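3. Pacing and power distribution in the bunch

3.1 Data collection

Power, cadence and heart rate were recorded at one-second intervals during all stages of the Flikholm stage race by riders of two teams, Mavetti and Stovell. Both teams used crank-based power meters, and each unit was zeroed by a mechanic before the neutral start. Files were taken from the head units after the finish and screened for dropouts. Gaps of up to two seconds were filled by linear interpolation. Files with longer gaps were kept for the analysis of whole-stage averages but left out of the sprint analysis, where even a short gap would remove a large part of the effort under study.

Position in the bunch was coded from race footage by two raters working independently. A rider was coded as front, middle or rear whenever his race number could be read, and the code was carried forward until the next clear sighting. Where the raters disagreed, the passage was viewed again by both and a joint code was entered. Passages in tunnels and under heavy tree cover were left uncoded.

3.2 Definition of the final phase

Earlier work on sprint preparation has mostly defined the final phase by distance. We follow Rácz in treating distance as a poor guide on courses with late climbs, where a fixed distance may cover very different amounts of riding time. The final phase is therefore defined here as the period from the last point at which the bunch was riding below threshold as a group until the finish line. On flat stages this point usually fell shortly after the last feed. On the hilly stages it fell at the foot of the last classified climb, with one exception: the stage to Morin, where crosswinds split the field well before the climb and the final phase was set at the first lasting split.

3.3 Power in the final phase

Riders who later contested the sprint spent less time above threshold in the final phase than teammates who led them out. This was expected. Less expected was that the difference came almost wholly from the first half of the phase. In the second half, sprinters and lead-out riders produced similar average power, and the sprinters showed the more uneven profile of the two, with short accelerations out of corners separated by coasting. A sprinter placed fifth or sixth wheel has to close each small gap as it opens, and the wheel ahead does not always move at a steady speed.

The spread between riders was large. On flat stages, body mass explained part of it. On hilly stages it did not, and the strongest predictor was position at the foot of the last climb. Riders coded as front at that point could drift back through the bunch on the steepest section and still crest in contact. Riders coded as rear had to hold the pace of the leaders and also pass others who were losing contact – a cost that shows clearly in the one-second data but is largely hidden in averages of a minute or more.

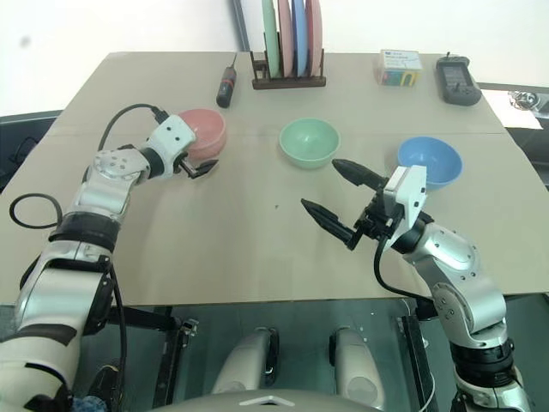

Heart rate added little. It lagged behind changes in power, as is well known, and in the final phase most riders were already near their highest value for the day. We report it in the appendix for completeness and do not use it in the models.

3.4 Sprint power

Sprint onset was taken as the first second in which power rose by more than 50 percent over the mean of the preceding ten seconds and stayed above that level for at least three seconds. False onsets caused by corners were removed by hand. Peak power was lower on hilly stages than on flat ones for every rider with usable files from both, and the drop was smallest among riders who had spent the least time above threshold in the final phase. The order of finish among our riders did not follow peak power on either type of stage.

Kurian has argued that timing matters more than peak output in reduced bunches. Our data are consistent with this view but cannot test it directly, as only the power of our own riders was known. Readings above 2000 watts were treated as sensor faults and removed; all came from a single unit, which was replaced during the race.

Figure 2. Tabletop with two robot arms and three round bowls.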